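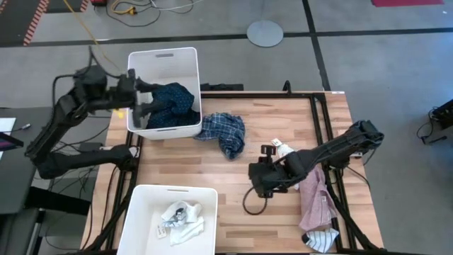 Laundry sorting: what I'd skip

Every site wants you sorting into five piles. I tried it for 12 weeks and my clothes look the same. Darks apart from whites, sure. The rest is mostly busywork.

Vinegar in the rinse? Meinir Bevan swears by it. I smelled vinegar and saw no difference.

Cold water does fine on shirts that were only worn to the office. Grease is another matter, so treat the spot first.

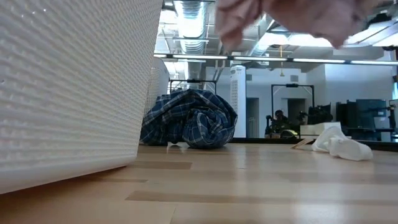
As for color-catcher sheets, I'd want to see proof before paying for another box. Turn new jeans inside out and wash them alone twice.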